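2 min read · 0 comments · 3 shares

# Culta-Pairs: data card and known fault

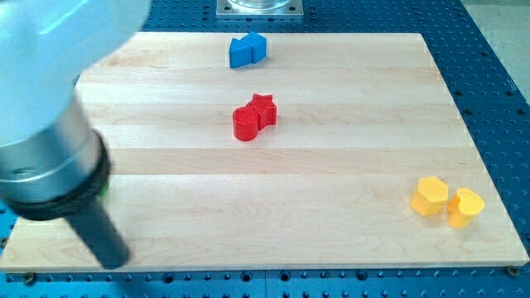
Arm over the board, with the blue, red and yellow pairs.

## What this set contains

Culta-Pairs has 443 recorded runs of one arm working with colored blocks on a wooden board. Each run starts with the blocks in pairs of the same color, and the arm must separate one pair, which is named in the run file. The recordings were made in February at Unora. Labels were checked by Benedito Teixeira.

## Please read before use: force limit fault

On a Thursday, during run 300, the arm pressed down on the board and did not stop. The protective stop should trigger at 60 N at the fingertip. It did not trigger, and the operator used the red button. No person was hurt. The board got a small dent and we turned it over for the later runs.

The cause was in our settings. After the Dovell controller was restarted, it loaded an old tool file with the wrong finger length. The controller therefore believed that the tip was higher than it really was, and the force estimate was also wrong. We had not written any check for this.

## Which runs are affected

- Run 300 is incomplete. It is kept in the folder `fault` and should not be used for training.
- The 2 runs before it used the same wrong tool file. They finished normally, but the height values are not reliable.
- All other runs are, to our knowledge, correct.

## What we changed

The start script now compares the tool file with a saved copy and refuses to move the arm if they are different. The operator also makes a touch test on the bare board after every restart.

## Still open

The force log of run 300 has a gap before the stop. We asked Lo Presti, who maintain the logger, and we wait for their answer.

Share (3) · Comment (0)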